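Household Clothes Piles — README

Version 2, Jan 11, 2019. Replaces the May notes, which had the folders wrong.

What this is
Pictures of laundry in ordinary homes, before it gets folded. Heaps, mostly. On beds, on sofas, on whatever seat was nearest. Put together at Zurton for the Pinier tidying project, now kept by Jikance. No people, no faces.

What's in it
200 piles, 81 homes. Each pile has its own folder, at least two views per folder. Near-repeats left in on purpose — small shifts in how a cloth hangs matter for the fold labels.

Folders
ham/ — homes from the Ham round, mostly hallways and entrances
zurton/ — bedrooms, living rooms
odd/ — anything we could'nt place

Labels
One line per cloth: colour, pattern (plain, checked, striped, other), where it sits in the pile (top, middle, under, edge). Colour names are everyday ones. Pale green and mint are the same label, use green_pale. Lilac, lavender, purple edge — all lilac. If you can't tell what garment it is put "cloth" and move on. Please don't guess shirt.

Support gets a label too: bed, sofa, chair_adult, seat_child, floor, other. Small plastic chairs and stools both go under seat_child, labellers kept disagreeing and a backrest is easily hidden once clothes are on it.

Floor: tile, wood, carpet, mixed. Shoes are tagged as present or absent only. Not matched into pairs.

Known problems
- 89 piles checked by a second person, the rest not yet
- yellow and peach mixed up in evening light
- cloths with only a fold showing are often missed altogether
- draped vs bunched is shaky, a checked cloth over the front of a seat can be both. Allow both.
- order of views in a folder means nothing, don't treat it as a sequence

Use
Free for teaching and research. Say where you got it. Don't repost single folders without this file, the label notes get lost and then people write to us about it.

Sample folder, ham/ — green_pale checked on top, support seat_child, floor tile, shoes present:

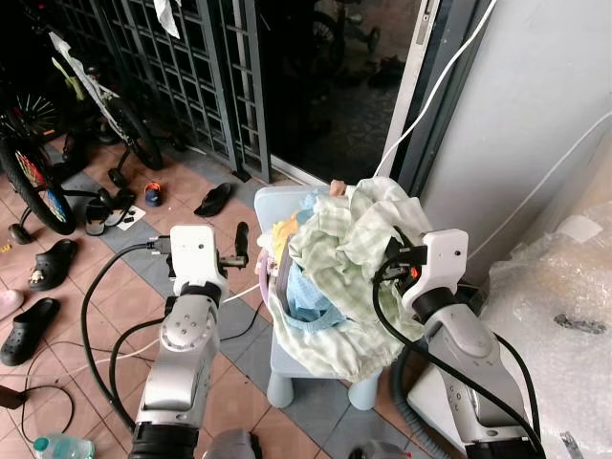
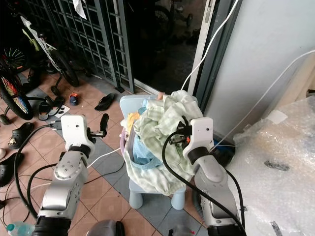 Jikance Data Notes, no. 2, p. 81

To do: finish second check, sort out odd/, fix the yellow labels, add a propper licence file.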